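Litter on the Cekitz path – is it worth reporting?

feltora_walker
Went along the Cekitz path after work and picked up 2 full bags between the bridge and the allotments. Mostly cans and cigarette packs. Has anyone had any luck with the council form? I sent one in September and heard nothing.

molefe83
The form only works if you give a grid reference. Without one it goes in a general pile. I had a reply within a week when I put one in.

testen_lane
Disagree. I gave a reference and photos and still got nowhere. Ring them before 10 in the morning and ask for street cleansing.

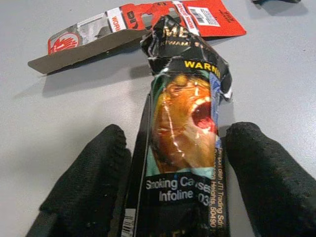 Last edited by testen_lane at 19:42

Packs are the worst of it on our side as well. The plastic wrapper stays about long after the card has gone to mush. We logged 583 items over the summer and I stopped bothering with the sweet papers.

molefe83
583 over that distance isn't much. The lay-by at Testen must be roughly 1000 on its own.

feltora_walker
It's much to the people who live next to it. Would another bin by the bridge help?

molefe83
No. The one there is half empty and they drop it anyway. I'd sooner have the hedge cut back so drivers can be seen.

testen_lane
I'd take the bin – and the hedge. Will ring tomorrow and post what they say.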